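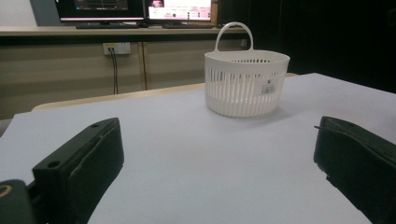 White basket with carrying handle, seen from the handheld gripper.

1/ The Truldale manipulation group has begun a new round of example gathering for its household objects work. This thread sets out how the recordings are made and how they will be used.

2/ Each example is one short demonstration. An operator holds the gripper, approaches the object, closes the fingers, completes the task and returns to the start position. The camera on the tool records throughout.

3/ The present task is "pick up by the handle and set down." Baskets were chosen at the request of Imogen Hebden, who leads the learning side. In the previous round, the policy tended to reach for the rim even when a handle was available.

4/ The full set will contain 479 demonstrations, divided among 4 operators. Sessions are limited to 90 minutes. Operators who work longer begin to repeat the same approach path, and the model learns their habits along with the task.

5/ Starting positions vary by design. The basket is turned and moved between recordings, and the approach begins with the fingers open. Operators are asked not to correct the position of the basket by hand once recording has started.

6/ Failed grasps are kept. They are marked as failures in Vosirix, our labeling tool, and stored separately – they are not used for imitation, but they help us train the success detector.

7/ Yvonne Naylor reviews the labels. A recording is returned to the operator if the start or end point has been marked in the wrong place, or if the handle leaves the view before contact.

8/ The first training run is planned for June, with three seeds per configuration. Evaluation will take place at our Kergate site, on baskets that do not appear in the training set.

9/ Groups wishing to compare collection protocols may write to the Truldale data desk. The operator instructions are available on request – please ask for the handle task version.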